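Jendomex Bridge Deck Joint Seal
Print | E-mail
12/20/23
By Gülizar Akgül

The Jendomex is a preformed silicone seal for expansion joints in road bridges, footbridges and parking structures. It is sold in coils of up to 100 feet and cut to length on site with a utility knife.

The seal is set in a two-part adhesive, applied to both faces of the joint before the coil is pressed in. Faces must be clean, dry and free of old sealant. On steel edges, blast and prime the same day. On concrete, repair any spalls first and let the patch cure fully – the adhesive will not hold on green mortar.

Working time for the adhesive is 15 minutes in mild weather and less in July heat, so most crews place one lane at a time. Splices are made with the same adhesive and need a square cut on both ends. Upturns at curbs and parapets come factory molded; send a sketch of the curb profile with the order.

Gikine stocks the seal in black and gray. Other colors are made to order. The material carries a 5-year warranty when placed by a trained crew, and training takes 2 days at our Tunel yard. Contact Kaan Sarıgül for dates.
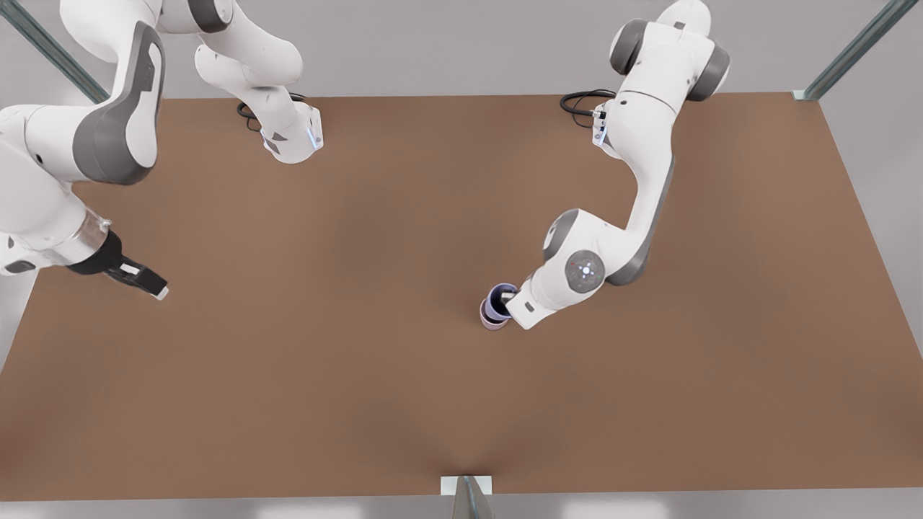
Joint widths should be measured at both curbs and at the centerline, with the deck temperature written down each time. Order to the widest reading.

Related items
Çınar Deck Drain
Parapet Anchor Plates
Bearing Pad Selection for Short Spans
Footbridge Railing Posts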